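Badenau kit swap to return in February with longer opening hours

The football kit swap that did so much to ease the pain of a new season for Badenau families last year is coming back in February, and this time it will stay open into the early evening, so that parents who work a full day have a fair chance at the better sizes.

Anyone with a growing child will know how it goes. The shirt that came down to the knees in autumn is up round the ribs by spring, and there it sits in a drawer, with plenty of wear left in it and no one at home small enough to want it. The swap lets families bring in what has been outgrown and take away something that fits, with no money changing hands and no fuss made if you come with nothing to give.

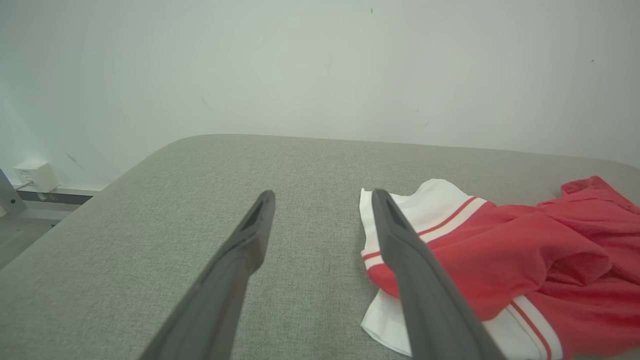
A red and white sports top.

More than 200 items found new homes last time, from shirts and shorts to shin pads and a good many boots, and the rails were looking rather thin well before closing. Wenceslao Quezada, who started the swap when his own two boys were racing through sizes faster than he could keep up, says he would dearly like more kit for the older ones.

"We had lovely things for the little ones, bags and bags of it," he said. "But if your lad was 16 and had feet like mine, I'm afraid you went home with a pair of socks and a biscuit."

Kit can be dropped off beforehand at the Zuteo café or at Ranjbar, the dry cleaner's by the bridge, where a box will be kept behind the counter until the evening before the swap. Clothes should be washed and dried, and boots knocked clean of mud, please, with the laces tied together so that pairs don't part company on the way.

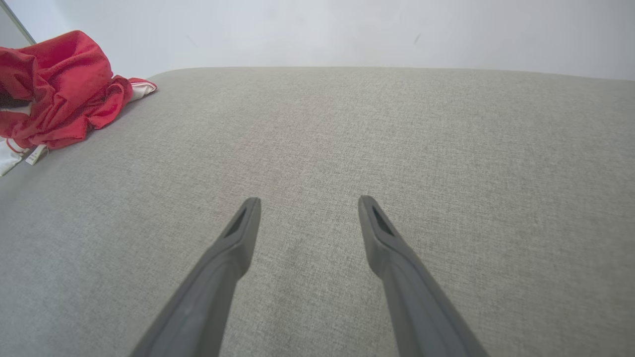 Fabric, seen close up.

Shirts from any team are welcome, and from any sport for that matter, and names inked on labels are no trouble at all. Torn shorts and odd socks are better kept at home. There will be a mending table again too, with spare buttons and thread, for a hem that has come down or a badge that is hanging on by a corner.

Doors open at 2 in the afternoon in the hall behind the Grukita bakery, and tea and cake will be on the go until 7. Children are very welcome to come along and try things on, and prams can be left just inside the side entrance.

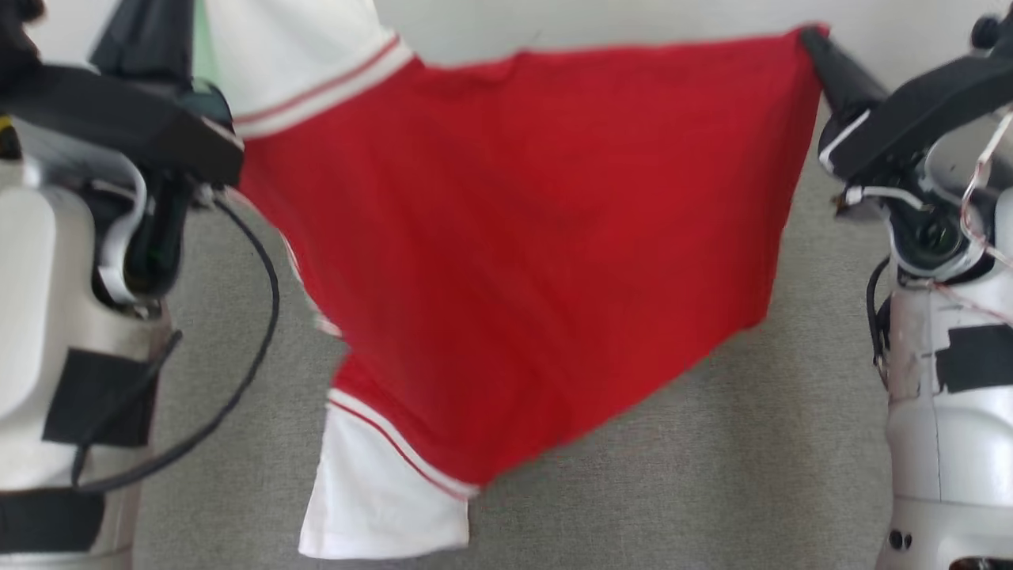 Mirela wrote in to ask whether netball skirts could be brought along as well, as her daughter has grown out of hers and would love to see them used again. They can, and so can hockey socks and swimming things, provided the elastic still has some life in it.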